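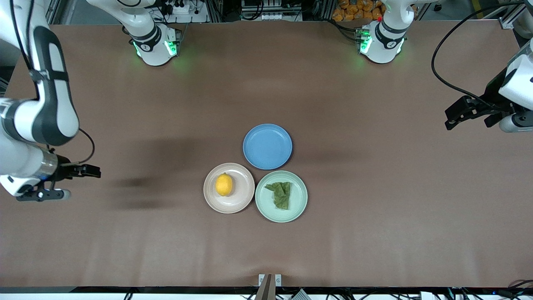
Adebayo Balogun reckons the Claltley writing kit is wasted on anyone past Grade 5. I bought it on his recommendation for my Grade 4s and then used it with my Grade 7s as well, so I can only half agree with him.

The kit is a box of 52 prompt cards, a teacher booklet and a pad of planning sheets. Each card gives one sense and one ordinary moment, such as the sound of a house before anyone is up, or the smell of a school bag in July. Students get five minutes to list words, then they write a paragraph.

The cards are the good part. They're thick, the print is large and the colours are easy to tell apart from the back of the room. My weaker writers liked having only one sense to think about. One boy who usually gives me two lines filled a page on the taste of toothpaste and orange juice.

The booklet is less useful. It spends nine pages on why descriptive writing matters and one on how to mark it. The rubric has four levels, and I couldn't tell the middle two apart. I went back to my old one from the Ollov workbook, which is plainer and fits on half a sheet.

The planning pad has 50 sheets. With two classes that was gone in the first week, and the kit doesn't give you permission to photocopy them. Refill pads are sold separately. I now have students rule up the same boxes in their exercise books – it takes a few minutes and works just as well.

With the Grade 7s I dealt out two cards at once and asked for a single paragraph using both. That gave them enough to do. About a third of the cards are too young for them, mostly the ones on pets and birthday parties, so I took those out.

The box itself is flimsy. One corner split before the end of term and the cards now live in a zip bag.

Four stars for the cards, two for the rest. Buy it if your school is paying, and ask for a spare pad in the same order.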